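*(slides off for the first minute, just say hello and thank Smaranda for the room)*

Good afternoon, everybody, and thank you for coming back after lunch. I was asked to talk about how we planned the equipment money for the Kodero project, and I said yes before I remembered how many spreadsheets that involved. I've left most of them at home.

## Start with the request

So, back in December, Auður Hjaltadóttir sent me a wish list with 8 lines on it. A second arm was on there, and spare fingers, and a full practice kitchen with real cabinets and a real oven. Lovely list! My first job was to ask which of those lines we could put off by working in simulation for a while – and the answer was more of them than I'd hoped.
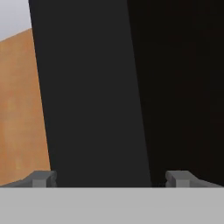
The gripper was the line we argued over longest. Tipoki and Saltel both sent quotes, and both were perfectly decent quotes, but neither one covered replacement pads or the mounting plate. Please, please ask for those in writing. We ended up putting 446 dollars aside just for pads and small parts, and I would do that again tomorrow.

*(pause here, somebody usually asks about shipping. Shipping was separate on both.)*

## What simulation costs

People hear "simulation" and write a zero in that column. I did it too, the first time around. You still need a decent workstation, someone's hours to build the kitchen, and a license if you go the way we went, with Jisora. Our share of the license came to 679 dollars for the term. The bigger number was staff time: 80 hours in the plan, and more than 80 by the time Smaranda Sandu had the cabinet doors the way she wanted them. She's sitting right there, so be nice about it.

What we got for those hours was a way to ask the awkward questions before signing anything. Do we need two arms for a door, or could one arm and some patience do it? How much floor do we have to leave clear for a door to swing? Those are budget questions, even if they don't sound like it.

*(next slide, let them look at it for a bit)*

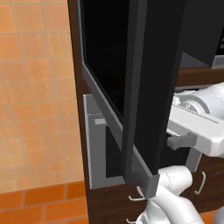

*Simulated kitchen: black cabinet door open, one arm's finger against its lower corner, the second gripper off to the right.*

I kept the second arm in the plan, but I moved it to the second round of spending, with its own line for installation and its own line for training people. Auður wasn't thrilled with me that week, and we had a long, friendly talk about it over some very bad coffee. Splitting the purchase meant we could change our minds about the model in between.

## If you're doing this next year

- Get the spare parts quote together with the main quote.
- Write down staff hours for the simulated work, then have the person doing it check your number.
- Keep the practice kitchen as a separate line, with cabinets and appliances priced apart.
- Ask about shipping. Ask again.

*(questions – if time is short, skip the warranty story and offer to tell it in the hallway)*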